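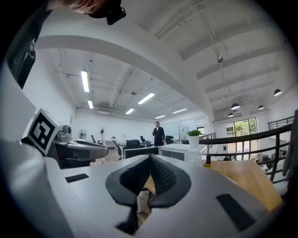 Michalis Panagiotou wrote under my last post that a microwave has no business being upstairs, and that anyone who carries soup up to a mezzanine deserves to have it on their shoes. He also asked what was wrong with the old place by the sink.

The old place by the sink was fine until January, when the shelf it stood on started to lean. I put a spirit level on it and didn't like what I saw. The building people at Tremidow said they would look at it and they may yet. In the meantime we had a microwave on the floor, which meant kneeling down to heat your lunch, and I'm too old for that.

So it went upstairs, on the light wooden table near the railing. I chose the spot for three reasons. There was a table already there that was being used for post. The railing side gets the daylight from the big glass doors, and I like looking at trees while I wait for rice. And the desks up there are mostly used for short jobs, so I thought fewer people would be bothered by the smell of other people's food.

The third one was wrong. The smell goes everywhere. Fish is now by agreement only, and the agreement so far is no.

I'll put down what I've learned in case you are doing the same in a shared office. Look at which way the door opens before you decide where the table goes. Ours opens to the left, so you want your free space on the right, and that's where people put their plate, cup, fork and whatever else they have come up with. I had it the other way round for the first week, with the microwave pushed up against the right side of the table, and everyone ended up holding a hot bowl with nowhere to set it down. Moving it took no time at all and I should have done it on day one.

The power was more of a job. There's a strip on the floor that the desks run off, and I didn't want the microwave on that as well. I bought a proper heavy extension for £89 from Karnus, which I thought was a lot, and had someone who knows about these things check it. The white cables between the chairs are still not tidy. I've got a bag of clips for them and it's on my list.

Leave the door open for a bit after you've used it. I've said this to everyone, and most people do it now. Ours held on to the smell of curry for days when it was kept shut, and since we started airing it there's been very little to complain of.
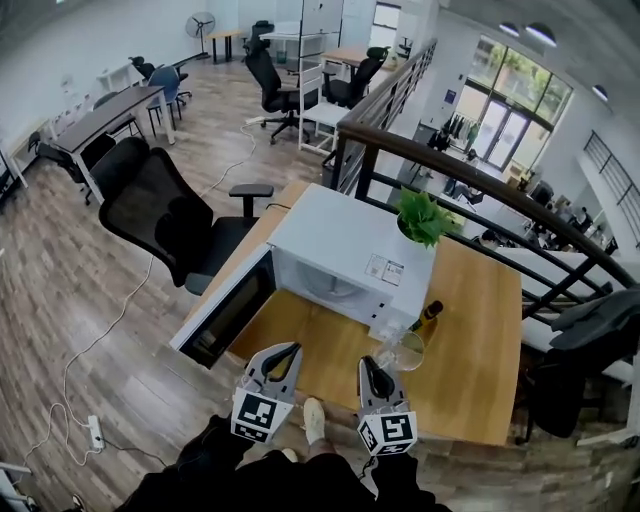 The plant on top is a different argument. I put it up there because the top of a microwave collects things - post, somebody's keys, half a packet of biscuits - and a pot takes up the space. It has worked for that. It does have to come down for watering, and it goes back once the pot has drained. A few people have told me that you shouldn't keep anything on top of a microwave at all, and they may be right, so check your own manual for where the vents are. I looked at ours and I'm happy enough.

Glasses are the other thing. We have one sort of clear glass cup, and they go over very easily if you knock them with a sleeve. I'd like to change them for mugs. Mussa, the café down the road, was getting rid of 40 mugs when it closed and I didn't go in time. Bottles are all right as long as they go home with whoever brought them, or into the recycling, and I've asked for that more than once.

As for the soup, Michalis has a point about the stairs. What I do is carry it up cold in a tub with a lid, heat it up there and eat it up there, at the desk nearest the railing. Two minutes, stir, then another 40 seconds. The chairs are decent and you can see who is coming in. Nothing has gone down the stairs hot so far, apart from one porridge, and that was mine.

Next I want to do something about the bin. It's downstairs still, by the sink, and everything you peel off a ready meal has to be carried down to it.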